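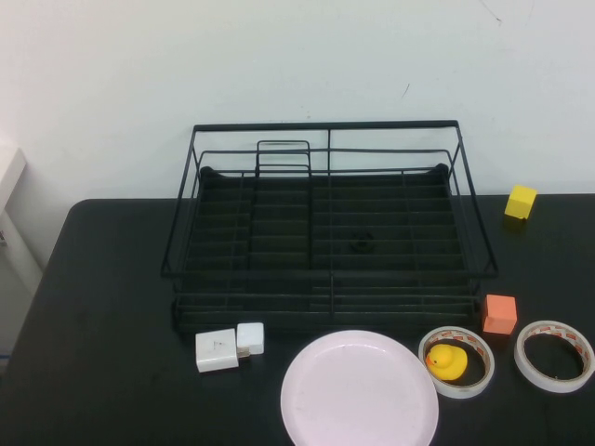 Chapter 3: The Rack and What Goes Round It

Books > Household Basics > Washing Up
Search this book Go
December — Llinos Wynne

Start with the rack. Black wire, ribbed floor, sides leaning out a bit. Taller narrow section towards the left — plates or cutlery, makers don't always say. Skenus and Skollau sell similar shapes, sizes differ, so measure first.

Then the clutter. Two cubes, one yellow, one orange foam. Two rolls of clear double-sided tape, a rubber duck sat in the middle of one. None of it needs draining. All of it ends up near the rack in a real house, and sorting it out is the frist job in this chapter.

Exercise 3.1. Draw your own worktop. Mark the rack, mark everything within arms reach. Cross out what belongs in a drawer.

Section 3.2 covers stacking order — glasses, then plates, pans last. Have a tea towel ready.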